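Visit report: the packing and unloading hall at Mirnitz

We went to the Ullance site at Mirnitz in November to see how their hall is laid out, as we are planning a smaller one at Flidton. The tour began at 4 in the afternoon. The coach trip was 46 miles each way.

The unloading area

Each work area has its own table with a sign on it. We stopped first at the one marked 下料区, the unloading area, where an open cardboard box stood beside a white table with dark grey foam blocks inside. The sign is a card in a clear acrylic holder. 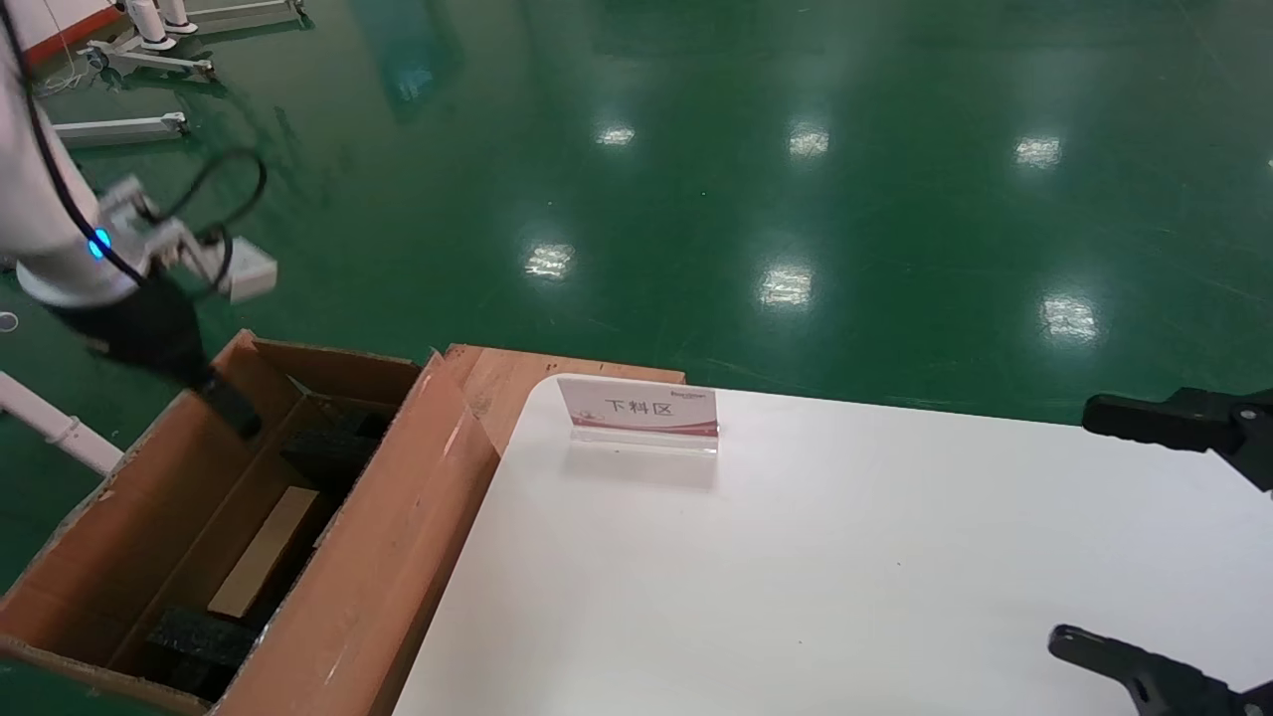
Tables and floor

The tables are low on clutter and have rounded corners, which I would like for Flidton. We asked about prices and were told 185 pounds each for an order of 200.

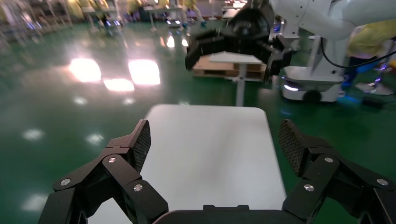 Flooring was my main reason for going. Ours is bare concrete and sheds dust into everything we pack. Theirs is green and glossy, and the ceiling lights show in it as bright patches. I asked how it is cleaned and was told it gets a machine wash every evening. Mateos, the firm that quoted for our floor, offers a similar finish but only in grey.

Boxes and trolleys

Cardboard is kept on two-shelf trolleys. The white one near the unloading table had brown boxes on its upper shelf, and a white plastic bag with them. We use pallets for this and have to bend for every box. 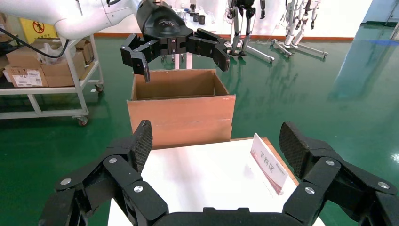 Getting there

Visitors park behind the main building and sign in at the side door. Tea was served in the canteen afterwards. The handouts are in our office in the blue folder.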